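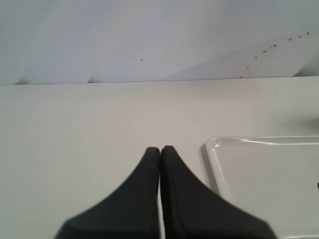
Pluvevby Hand Siren for Villages, Schools and Clinics

Manufacturer: Wikström
Sold and supported by: Drirnness
Article: Pluvevby, hand driven, with tripod and carrying case
Price: 2,292 euro per complete set, without transport and import duty
Availability: on order

The Pluvevby is a mechanical warning siren which one adult person can carry in its case over a short distance and two persons can carry over a long one. It needs no battery, no fuel and no telephone network. It is made for places where aircraft or shelling may come with little notice and where the electricity is the first thing to stop.

We sell it to relief organizations, church networks, school boards, local health offices and village administrations. We do not sell it to armed groups of any side, and we do not sell it to private persons. Please read the part about ordering before you send us a request.

What it does

When the crank is turned, a gear turns the rotor inside the siren housing, and the air that is pushed out through the openings makes the sound. The harder you turn, the higher the tone becomes. A trained person reaches the full tone in a few seconds and can hold it for the time of one complete signal without stopping. After this it is good to change the person at the crank.

There is a brake lever under the housing. With the brake you can cut the tone and make short sounds, so the same siren can give more than one message. Most of our customers use a rising and falling tone for "go to the shelter now" and one long even tone for "you can come out". We supply the siren with these two signals printed on the lid of the case, but you are free to choose other ones. What matters is that every family in the area knows the same signals, and that they are not changed every few months.

How far it can be heard depends very much on the land. In an open valley the sound goes far. Behind a ridge, in thick forest or in heavy rain it goes much less far, and we have had customers who were disappointed by this. For this reason we do not print a distance in our papers. We ask you to test it in your own place, in the rainy season also, with people standing at the farthest houses and at the fields.
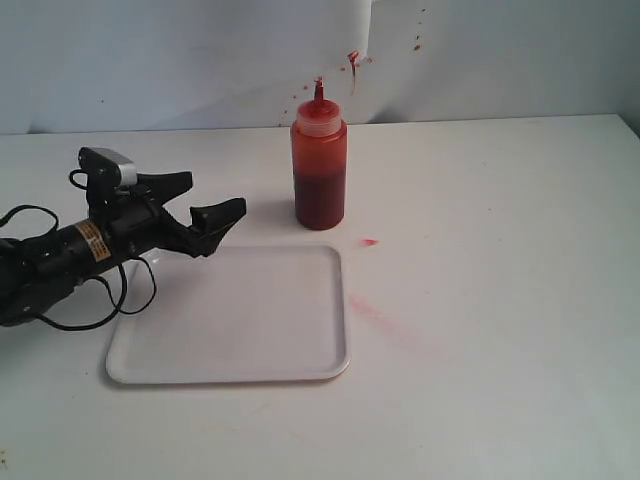

If the farthest people can not hear it, the better answer is a second siren on the other side of the hill, with a person there who repeats the signal of the first one. Two sirens which repeat each other work better than one siren on a high mast. It is also less trouble if one of them is damaged.

The people in the fields

We mention the fields with intention. In many villages most of the adults are away from the houses for the whole morning, and the plan is written as if everybody was at home. When you decide where to put the siren, please start from the places where people work, then the school, then the market, and only then the houses. Some villages keep the siren at the school during lessons and carry it to a house near the middle of the village for the night. The tripod can stay in the ground and only the siren head moves.

Parts of the set

Siren head with rotor, gear and brake lever
Crank, removable, with a turning handle
Spare crank handle
Tripod with folding legs and three ground spikes
Carrying case with shoulder straps
Tin of grease and a small brush
Two spanners
Ear protection for two persons
Signal card, also printed inside the lid
Manual in English, with drawings for every step

The manual exists in other languages too. If yours is missing, write to us. We send you the text as an open file and you can have it translated, and we will print it for you without cost if you order more than one set. We only ask that a second person reads the translation against the drawings. In one of the early translations the words for "brake" and "crank" were exchanged, and it took until January before anyone told us.

Technical data

Drive: hand crank with closed gear
Weight, complete in the case: 41 kg
Tripod: three legs, adjustable for sloping ground
Surface: painted in dull gray, without reflecting parts
Maintenance: grease after each 200 minutes of use, or one time per year
Storage: dry place, case closed, crank removed
Warranty: 3 years on gear and rotor

The weight is the thing we are asked about the most. It is true that there are lighter sirens on the market. The lighter ones we have tried had gears of plastic or a housing that bent when it was dropped from the back of a truck. We preferred to keep the heavy gear. The case comes apart in two loads, head and tripod, and each has its own straps. On a motorbike please tie the head low and behind the driver, never on the handlebar.

Setting it up

Choose a place that is a little higher than the houses and has no wall directly in front of the openings. The person who turns the crank must be able to reach the shelter quickly, so the distance from the siren to the shelter is part of the choice. We recommend that you walk it with a watch, also in the dark. If it takes too long, move the siren, or dig a small covered trench beside it for the operator.

Open the tripod until the legs lock. Press the spikes in the ground with your foot. On rock or concrete, take the spikes off and put sandbags over the feet. Put the head on the plate and close both clamps. Put in the crank and turn it slowly with the brake on, only to feel if something scratches. Then release the brake.

Both the operator and the helper must wear ear protection. Children like very much to stand near the siren when it is tested and they must be kept away from the front of it.

Testing without making fear

A test can do harm if it is not announced. In places that were attacked before, the sound brings everything back, and there are children who stop sleeping after it. Please announce the test on the day before and again one hour before, by loudspeaker, by the church or temple or mosque, and by the teachers. Make the test at the same time of day each month. Noon is a usual choice. Keep it short, and always finish with the long even tone.

The manual has two pages about this subject. They were written by Torbjørn Engström, who made the training for our first customers and still answers questions about it. His advice is that the children should first hear the siren when it is turned very slowly, with a low tone, and that they may turn the crank themselves one time. We have seen this in several schools and the teachers like it.

Who gives the order to turn the crank

The siren is only as good as the message that arrives to it. Before you buy one, please think who will watch or listen, how this person tells the operator, and what happens if the operator is not there. We ask for these three points in the order form. We do not judge your answer, but if the fields are empty we will call you back. A warning that comes too often without reason is soon not followed any more, and we have no technical solution for this.

It is not a replacement for a shelter. If your school has no shelter at the moment, we would say that the money should go first to digging one and to the roof of it, and to the siren after.
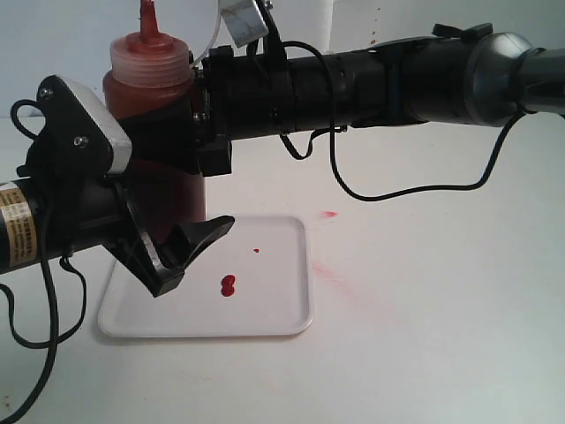
Black arm with two-fingered gripper and a small sensor board.

Accessories

Walcombe wall bracket. For a fixed place on a stone or concrete wall. The head can be taken off with two clamps in the same way as from the tripod. Not for wooden walls.

Rain cover. Heavy cloth with a cord. It must be removed before turning, and it is sewn with a long red strip so that this is not forgotten in the night.

Gear kit. Complete gear with closed housing, for replacing by a local mechanic. Normal tools are enough, but the work must be done on a clean cloth, as sand in the gear will destroy it in a short time.

Training rotor. It makes only a low and weak tone. It fits in the same head and is made for practice indoors or in places where a real tone would frighten people.

Ordering

Only organizations can order. We need the name and registration of the organization, the country of use, the name of the person who will be responsible on the spot, and a written declaration that the siren is for the warning of civilians. We check each request by hand. Please understand that we sometimes say no, and that we do not always can explain it.

We do not publish where our sirens are used. We do not put names of villages in our brochures, and the cases have no address and no logo on the outside. If you send us photographs for a question about repair, please take them so that no building or landscape can be recognized behind the siren. We delete them when the repair is finished.

For some countries an export permit is necessary, and we apply for it ourselves. You do not have to pay for this. The waiting time is different for each country and we can not make it shorter by asking. Transport is with the forwarder of your choice. If your organization has already a truck or a plane going to the region, we can pack the sets on your pallets.

Spare parts and repair

All parts can be ordered one by one. The part numbers are stamped in the metal and also listed with drawings at the end of the manual. We keep parts for the older Pluvevby with the round crank handle too. The gear of the old type and of the new type are not the same, so please look at the handle before you order.

For damage in transport, write to us with the number from the underside of the head. We send the part first and discuss with the forwarder later.

Questions are answered by Drirnness in English, Swedish and French. Please write "Pluvevby" in the subject line and tell us at what hour of your day we can reach you.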